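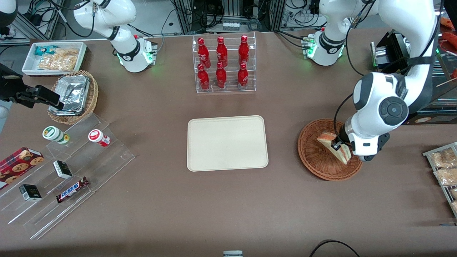 Pallbridge school cafeterias to change lunch payment system in June

Mar 27, 2024

The Pallbridge Unified School District will move all of its cafeterias to a single prepaid lunch account beginning in June, the district office announced. The change applies to seven schools and will take effect with the opening of the summer session.

Under the present arrangement, each school keeps its own records, and money left in a student's account does not follow the student to another building. Families with children at more than one school have had to maintain separate balances. The new accounts will be held by household and may be used at any cafeteria in the district.

The district has contracted with Proltex to supply the account software and the card readers. The agreement runs for four years. Nearly 70 percent of households that answered a district survey last fall asked for a shared balance.
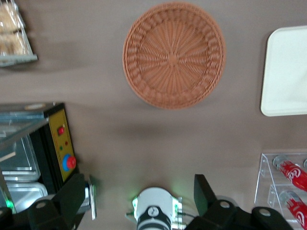
Will existing balances be lost?

Existing balances will be transferred to the household account before the summer session opens, and families will receive a written statement showing the amount moved.

Cash will continue to be accepted at the register. Students who qualify for free or reduced-price meals will use the same card as all other students, and their eligibility will not be shown on the card or on the cashier's screen. No new application is needed for students already approved.

Meal prices are not affected by the change. The district stated that prices for the coming school year will be set separately and posted before registration.

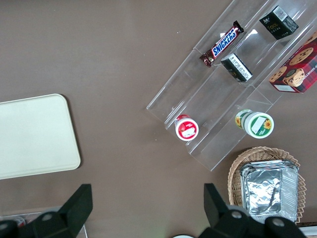
Cards will be handed out first at Palacios Elementary School and Ostik Middle School, the two sites that host summer classes. The remaining schools will issue cards during fall registration. A lost card may be replaced once each year at no charge.

Households that do not wish to hold a prepaid account may notify the school office in writing. Forms are available at each school in English and Spanish and may be returned to any front office in the district.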